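Iltville Technical Center
Pre-Purchase Inspection Checklist: Gripper and Handling Cell
Form completed 12 Sep 2020
Inspector: Hsiu-ying Kuo

Scope
Covers the two-finger gripper quoted by Stellau and the guarding quoted by Prudstead. To be completed before a purchase order is released. Items marked Open must be closed or waived in writing.

1. Quotation and budget
1.1 Gripper quotation valid and signed: Yes. Unit price $1,682, freight excluded.
1.2 Guarding quotation valid and signed: Yes. $1,138 for panels and one interlocked door.
1.3 Spare fingers priced separately: Open. Stellau lists them as a set only. A price for single fingers has been requested.
1.4 Annual inspection cost entered in the operating budget: No. To be entered before the April review.

2. Site
2.1 Floor anchors permitted at the proposed location: Yes.
2.2 Air supply required: No. The quoted model is electric.
2.3 Emergency stop within reach of both operator positions: Open. The drawing shows 2 stops, both on the same side of the cell. Prudstead is to move one and reissue the drawing.
2.4 Aisle clearance kept with the door fully open: Yes.

3. Gripper
3.1 Pinch points identified in the supplier's manual: Yes.
3.2 Behavior on loss of power stated in writing: Open. The manual says the fingers hold position — it does not say for how long, or under what load.
3.3 Finger edges acceptable for hand contact during setup: Yes, with gloves.
3.4 Approach to inside corners reviewed in simulation: Yes, with comment. The housing is wide in relation to the fingers, and clearance at the bin walls must be confirmed on the delivered unit before final payment.
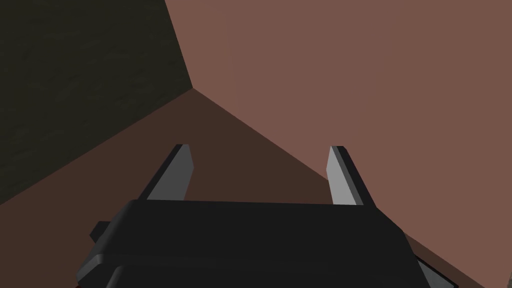 Kırmızıgül, in a note returned with the draft, asked that item 3.4 be made a condition of the order. "A simulated corner has no dents and no weld bead. Ours have both. I would hold 25 percent of the gripper price until the unit has been tried in our own bins, and I would put that in the purchase order where Stellau has to sign it."
The request is accepted. Wording to be supplied by Purchasing.

4. Release
4.1 All open items closed: No. Items 1.3, 2.3 and 3.2 remain.
4.2 Recommendation: Hold the order. Guarding may be released separately once the revised drawing is received.
4.3 Next inspection: On delivery, before power is connected.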